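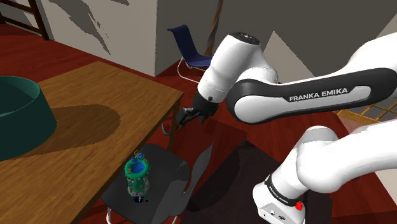 *White capitals on a black panel, tilted up toward the right.*

I've been spending my evenings learning to paint letters, and I am completely hooked. Sign letters, with a long-haired brush and enamel paint, the kind you still see on old bakery windows if your town hasn't replaced them all with vinyl. I signed up for Mei Escobedo's evening class back in December thinking I'd make one nice house number and go home. I have now filled a whole sketchbook with the letter S.

The S is a monster! Mei told us on the first night to leave it for last, so of course I went straight for it. You think you know what an S looks like because you've read a million of them, and then you try to paint one and it falls over backward. The top bowl has to be a little smaller than the bottom one. If they're the same size, your eye insists the top is bigger and the whole letter looks like it's about to tip onto its neighbor.

What I love most is how much of this is tricking the eye. An O has to poke slightly above and below the lines or it looks shrunken. The crossbar of an A sits lower than you'd guess. And spacing, oh boy. I measured every gap in my first sign with a ruler (it was for my friend Darnell Hutchins, who keeps bees and wanted a board for his honey table) and it came out looking like two words, HO NEY. Mei scraped the N off with her thumbnail while it was still wet, moved it over by a hair, and the whole word snapped together. I could have cheered.

A few notes for anyone else starting out:

- Practice on glass. An old picture frame is perfect, you can wipe it clean and go again. I've used the same pane for 200 alphabets.
- Pull the brush toward you and turn it between your fingers on the curves. It feels ridiculous for a week.
- Load the brush, then palette it back and forth on a magazine page until the hairs lie flat. I'm working my way through a 1,072-page catalog from the recycling pile.
- Chalk your lines in first. Always.

The side effect is that I can't go anywhere now without reading everything. Trucks, elevators, freezer doors, the stencils on the loading dock at work. I walked home past the Tundo, the shoe repair place, and stood there so long looking at the ghost of an older sign under the current one that the owner came out to ask if I needed heels. There's a U under there, and maybe part of a G, with the most beautiful thick strokes. He had no idea what it used to say. If anybody who grew up in Naltholm remembers what was there before the shoes, please write to me!

Next up is a real commission, sort of. My cousin wants her boat's name on the back, Hijazi, in block letters with a drop shadow. That's six letters with 2 I's, and not an S in sight. I've drawn it out 19 times already and I still don't like what happens between the J and the A, so tonight I'm cutting the letters out of paper and sliding them around on the kitchen table until it looks right.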